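The Case for the Mixed Bin

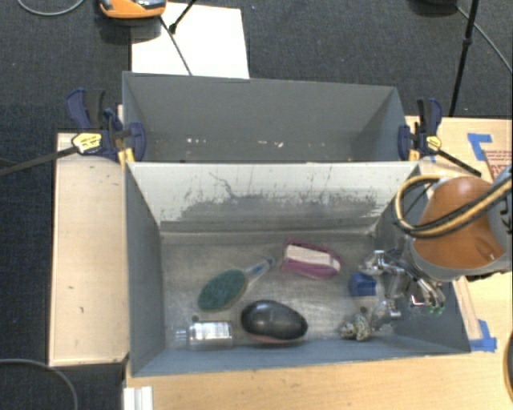 Two gray bins, one behind the other, with brushes, a bottle and other small items in the front one.

Opinion
May 22, 2019

Most advice on household and workshop storage assumes that sorting is free. The standard method is one category per container, a label on each container, and a place on a shelf for each label. The method is sound for goods that are used in quantity, such as screws, envelopes or light bulbs. It performs badly for single items, and single items make up most of what is left over in a utility room after the obvious categories have been dealt with.

My position is that a utility room should have at least one open, unlabeled, shallow bin for single items, and that the bin should be treated as a permanent part of the storage plan. Current practice treats it as a failure to be corrected.

The front bin in the photo holds a green oval brush, a pink scrub brush with a cream bristle block, a clear plastic bottle on its side, a glossy black oval object, a small blue block and a small speckled piece. Under a strict category system the two brushes would go together and the other four would each need a home. That is five locations for six items. Each location has a cost in shelf space, in labeling and in the time needed to remember it.

I kept a log of my own utility room in Plulville for a year. It covered 683 retrievals, meaning any occasion on which I went in to get a particular thing. I noted the container and whether I found the item on the first attempt. Before the log began I had 14 labeled boxes, bought as a Clerka starter set. In July I took the six least-used boxes off the shelf and put their contents into one gray bin. First-attempt success for those items went up. The reason is mechanical. With closed boxes, a wrong guess means taking down a second box, removing the lid and looking again. With one open bin, there is no guess to make.

The method depends on three properties of the container, and most complaints about mixed bins can be traced to a container that lacks one of them.

The first is depth. Items should lie in a single layer. Once a second layer forms, the bin has to be dug through and the advantage over closed boxes is gone. Depth matters more than floor area, and a bin that is too deep will be filled to its depth sooner or later.

The second is color. A plain mid-gray interior is the best general choice. Pink, green, cream and black all stand out against it, and a clear bottle can at least be picked out by its label or its reflections. White bins hide pale items. Transparent bins are worse, as whatever is behind or beneath them shows through and competes with the contents. Bright sells its shallow tray only in clear and in yellow, and I would not use either for this purpose.

The third is a spare. Two identical bins should be kept together, with one in use and one available. When the working bin needs to be cleaned, the contents are moved across one piece at a time, and each piece is looked at during the move. Anything that cannot be named at that point is a candidate for disposal. The bin left behind will have grit and small debris in it, and this should be wiped out before the bin goes back into service. I do this every second month. It takes less time than relabeling a shelf.

There are objections. The most serious is hygiene. A scrub brush put away damp should not lie against other things, and a brush used on a toilet or a drain should not be in a mixed bin at all. I accept both limits. Brushes should be dried on a hook first and laid down with the bristles clear of the bin floor where the shape allows it. Bottles that still contain product should stand upright in a cupboard with a latch. Only empty or rinsed bottles belong in the bin.

A second objection is that the mixed bin invites clutter. Markex makes this argument in its printed shelf guide, which recommends a separate insert for every item smaller than a hand. I priced that recommendation for my own room and stopped when the list reached 100 inserts. A system with that many compartments does not prevent clutter. It gives each piece of clutter an address.

The third objection is appearance. An open bin of unlike things does look untidy, and a row of matching boxes does not. For a kitchen counter or a hallway this may settle the matter. A utility room has a door. It should be judged by retrieval time, and by whether the person putting a thing away will do so correctly when in a hurry. An open bin within arm's reach passes both tests with no training and no labels.

Labeled boxes should be kept for anything owned in multiples. I still have eight of them on the upper shelf. The gray bin sits below, at waist height, with its spare behind it.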